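Home Animals Space Plants Ask Us For Teachers

Why Does Wood Have Lines In It?
by Denise Dawber

Quick one this week, kids, because I'm typing it before the bus comes.

Go find something made of wood. A door, a ruler, a chair leg. Look close. Lines! Those lines are called the grain. And they come from the way a tree grows.

OK so. A tree gets taller, you knew that. But it gets fatter too. Right under the bark is a super thin layer that makes new wood. Every year it adds another coat, all the way around. Like putting a sweater on over your other sweaters and never taking any off.

In spring the tree grows fast. Lots of water to move. That wood is light in color. Later in summer it slows down and the wood comes out darker and tighter. Light, dark. Light, dark. One light part plus one dark part is one year.

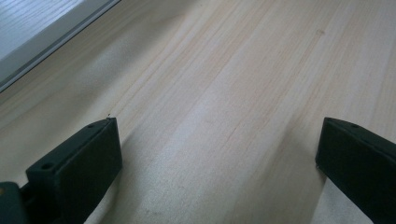 Cut straight across a trunk and you get circles. Tree rings. Saw the trunk the long way, to make a board, and you slice through those same layers from the side. So now you get stripes. Same rings, diffrent cut.

Think of a rolled up jelly cake. Cut across, swirl. Cut along, stripes. (Ask first before you cut up a cake.)

Wide rings can mean good years, plenty of rain. Skinny rings, maybe a dry year, or bugs, or a big neighbor tree hogging the sun. Scientists read these like a diary. Some trees have been growing for more than 2,000 years. Long diary.

Then there's knots. The round dark spots. A knot is where a branch used to be. The trunk kept getting fatter and grew around the bottom of the branch. The lines have to bend around it, like water going round a rock. 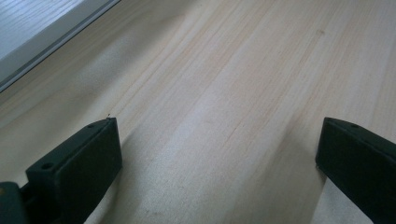

Do all trees make rings you can see?
Most trees in places with a warm season and a cold season do. In hot rainy places, where it's pretty much the same all year, a tree may never stop to rest, so the rings can be very faint or missing.

Try it: get a piece of paper and a crayon with the wrapper off. Lay the paper on some rough old wood and rub sideways. The lines come up on the paper. Smooth shiny wood doesn't work so good. An old fence is great. Watch for splinters!!

Next time, why leaves change color. I promised that back in November, I know.

Comments

Liam Fothergill: I counted 21 rings on the stump behind our school. My sister said 6 but she gave up.

Kirsty Bainbridge: We did the crayon rubbing in class and the picnic table was the best one. Thank you!

Neville Oakley: My grandson wants to know if the bark has rings too. Could you do that one sometime?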